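Viswood Neighbours Forum > Home and Garden > Noise and sleep

Topic: Earplugs that claim to "tune" snoring out – has anybody had any joy?

marrowfat wrote:
My other half snores. Before anyone says separate rooms, we've got a two-bed flat and the second bed has a teenager in it. I keep getting adverts for the Kalon sleep plugs, which are supposed to filter out low sounds and leave in the alarm and the smoke detector. They want silly money for them. I'm sceptical, to put it mildly, but I'm also on five hours a night. Anyone bought a pair?

Gatepost_9 wrote:
Bought them last September. They're earplugs. They block some noise, the same as any earplugs. If there is a clever filter in there it didn't notice my husband.

low_tide wrote:
I'd stick up for them a bit. I've had mine since spring and I do sleep better. Comfortable on my side as well, which foam never was. It does depend on the snorer. Mine is more of a whistler.

Gatepost_9 wrote:
A whistle is a high sound though. Anything stuffed in your ear will deal with a whistle. The whole claim is about the low rumble, and that's the part that comes up through the mattress and your skull anyway.

marrowfat wrote:
That's what I suspected. I read the small print on their site and "up to" is doing a lot of work in it. Up to how much, on whom, measured where? There's a chart with no numbers up the side. I don't trust a chart with no numbers up the side.

TinRoof wrote:
Foam. Soft foam, cheap as you like, from the chemist. The trick is putting them in properly, and I'd bet most people who say foam doesn't work have got them perched in the doorway of the ear. Roll it thin between your fingers, reach over your head with the other hand, pull the ear up and back, slide it in and hold it there till it has swelled. If half of it is sticking out you've done it wrong.

I did two years of nights at the Gemdale depot, sleeping days next to a primary school, and foam got me through it. I buy the big tub from Gouveia on the high street and throw them away when they go grubby.
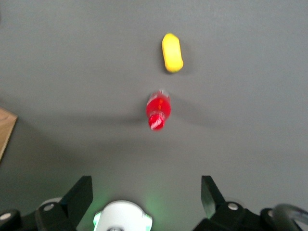

The other thing is to try two or three shapes before you buy a lot of any one. My left ear is narrower than my right and I went through a whole tub wondering why one side always worked loose by four in the morning. The slimmer ones cured it. I paid pennies to find that out, and you can't say that of the Kalons.

low_tide wrote:
Foam makes my ears itch like mad. I know plenty of people love it but it isn't for everybody.

TinRoof wrote:
Were you using new ones or the same pair for a month?

low_tide wrote:
I'd rather not say.

hob_and_kettle wrote:
Has he been to the doctor? I know it isn't what you asked. Mine went on for years and I tried every plug, spray and pillow going, and it was sleep apnoea. If he stops breathing and then snorts himself awake, get it looked at – no earplug is the answer to that.

marrowfat wrote:
No stopping that I've heard, but I'll listen out for it. He's worse on his back and worse after a pint. I did get him a special pillow. It's now the dog's.

Gatepost_9 wrote:
The pillows are a racket too. So are the nose strips, before somebody turns up to recommend them.

quietcorner wrote:
Nose strips work for some people. If the trouble is a blocked nose they help, and if it's further back in the throat they won't. You can't just call everything a racket because it didn't work in your house.

Gatepost_9 wrote:
I can if I've paid for it.

quietcorner wrote:
Fair enough, but marrowfat is asking for advice and "it's all rubbish" isn't much use at three in the morning. What about a fan? The steady noise covers a lot.

marrowfat wrote:
Tried the fan in the summer. I could hear the fan and the snoring. I'll get some foam ones on Tuesday and do it TinRoof's way, arm over the head and all. If that fails I might look at the Kalons again, but only if they take returns. Does anyone know if they do?

Gatepost_9 wrote:
Unopened only. Ask me how I know.

low_tide wrote:
I'm fairly sure they took a friend's back after she'd worn them. It might have been a different make. Email them before you order and get it in writing.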